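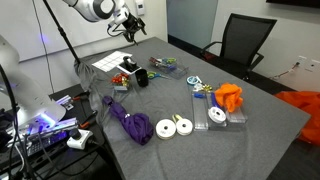

Wrapping station tips, or how I got my dining room back

Posted 13 November 2022

Every December I used to wrap presents on the bedroom floor with the tape stuck to my knee and the scissors under the paper I'd just folded. My back hated it. So a few years ago I started setting up one table for the whole season and leaving it up, and I'm never going back!

Put a cloth down first. Felt is my favorite (an old blanket works too) because the paper doesn't skate all over the place and the scissors don't scratch anything. Pull it tight and clip it under the table edge. Shake it outside when you're done, or you'll be finding bits of ribbon in the rug until Easter.

Get a tape dispenser with some weight to it. The little plastic ones need two hands, and you only have two, and they're both busy holding the flap shut. If yours slides, a square of rubber shelf liner under it does the trick.

Bows go in something see-through. I kept mine in a shoebox for ages and bought new ones every single year because I forgot I had them. Same goes for tags, stickers and tiny clothespins. My neighbor Marlina Harahap keeps hers in a fishing tackle box, and I'm a little jealous. 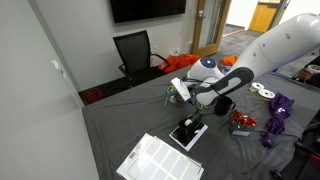
Small flat boxes are the ones people mess up, usually by cutting too much paper. Set the box in the middle, bring the paper up both sides and leave an inch of overlap. On the ends you want the paper to come a bit more than halfway up the side. Any more and you get those fat lumpy corners. Crease with your thumbnail before you tape.

Gift cards: slip them in a matchbox-style sleeve or between two pieces of cardstock first. A bare card in wrapping paper looks like a bare card in wrapping paper.

Measure with string if you don't have a ruler handy. Once around the box, add your inch, snip, and lay the string on the roll.

For rolls that won't stay rolled, cut a toilet paper tube up the side and snap it around like a cuff. I have 30 rolls in the hall closet (don't judge, they were on clearance) and every one of them wears a cuff.

Write the tag before you wrap. I once gave Jannik Weidemann a very nice pair of ladies' slippers, size 6, and he was polite about it.

Scraps bigger than your hand are worth saving for tags and jar lids. The rest can go, unless it's foil or glitter paper, which our recycling won't take. Check yours.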